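Round Seven

We'd blown 40 practice runs by the time the Gandevley final came up, and I'd quit sleeping (my roommate was thrilled, as you can imagine). Norero High had gone before us and scored 198. One hundred ninety-eight! Our best was nowhere close.

"Left arm takes the brown cap," I told the club, for the ninth time that morning. "Right arm gets the orange-red one. Then the rack."

Someone squeezed my shoulder. I hit start and forgot how to breathe.
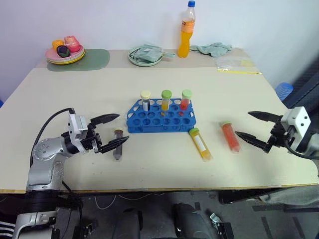
Round Eight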